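The Widton Reading Room: Report of the Acting Secretary

Submitted to the Trustees of the Gresdale Institute, January

1. The undersigned was appointed Acting Secretary following the retirement of Mr Ramesh Kashyap, and was instructed to report on the condition of the Widton Reading Room, its holdings, and the matter of the late returns. The first two subjects are dealt with briefly. The third has required more space than the Trustees may have wished to give it.

2. The Reading Room is sound. The roof was repaired in the autumn and the stove has been passed as safe. The lamp above the north door does not work, and a replacement has been ordered from Ladine at the usual price.

3. The holdings stand at 1,287 volumes. The catalogue lists the same number. Mr Kashyap considered this agreement a credit to the Institute, and until November the undersigned had no reason to think otherwise.

4. In that month Miss Kusum Rawat, the assistant, reported that a book had been left in the returns box overnight. It was a bound history of the Gresdale ferry, and it carried the Institute's stamp and a shelf number in Mr Kashyap's hand. The catalogue had no entry for it. The shelf to which the number referred was full.

5. Miss Rawat placed the book on the desk and wrote to Mr Kashyap, who replied by return of post that the Institute had never owned a history of the ferry. He added that there had never been a ferry.

6. Further volumes followed. By the close of the year the returns box had yielded 133 of them, all stamped, all numbered, none listed. They included a cookery book, several novels by a writer named Nechyporuk, and a guide to the birds of an estuary. Widton lies a full day's journey from the sea.

7. The undersigned was at first inclined to suspect a joke. Each book contained a date label, however, and the labels showed steady borrowing over many years. The names of the borrowers were those of Widton families. Mrs Liesbeth Michiels, who has lived beside the Reading Room all her life, was shown a label bearing her own signature. She agreed that it was hers. She had no memory of the book, but asked whether she might take it home, as she would like to know how it ended. 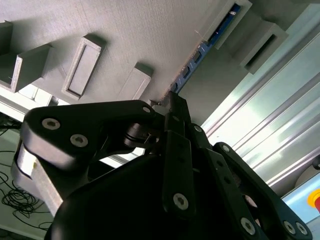 Raised blocks and open recesses on a grey panel.

8. The request was granted. It was perhaps irregular to lend a book that the Institute did not possess, but no rule could be found against it. Mrs Michiels kept the novel for two weeks. On returning it she said that she had known each page shortly before she turned it, and that she had cried at a chapter in which very little took place.

9. Word of this went through the town. Others came to look for their names, and most of them found what they came for. Mr Jitendra Mathur discovered that he had borrowed the guide to the estuary every spring as a boy. He sat with it at the window until closing time, and before leaving he corrected, in pencil, the entry on the curlew. Miss Rawat spoke to him about the pencil. He apologised, but he did not rub it out.

10. The undersigned then examined the labels for her own name. She came to Widton as an adult and did not expect to find it. It appeared once, in the history of the ferry, in a child's round letters, and the loan had never been marked as returned. The book was at that moment on the desk in front of her.

11. She has since read it twice. The ferry ran from the foot of Mill Lane, where there is now a field, and it carried passengers, post and, in one hard winter, a piano. The fare for children was a penny. There is a drawing of the landing stage which she is unable to look at for long — it is quite an ordinary drawing.

12. The Trustees are asked to decide three matters: whether the additional volumes should be entered in the catalogue; whether fines are due upon them; and whether money can be found for another bookcase, as the desk is now in use to its full extent.

13. The undersigned asks also for leave of absence on the last afternoon of the month. Mr Kashyap has written again. He has been down to the field at the end of Mill Lane, and he reports that the grass there is wet to the knee and that somebody has put up a bell.

Babita Bisht
Acting Secretary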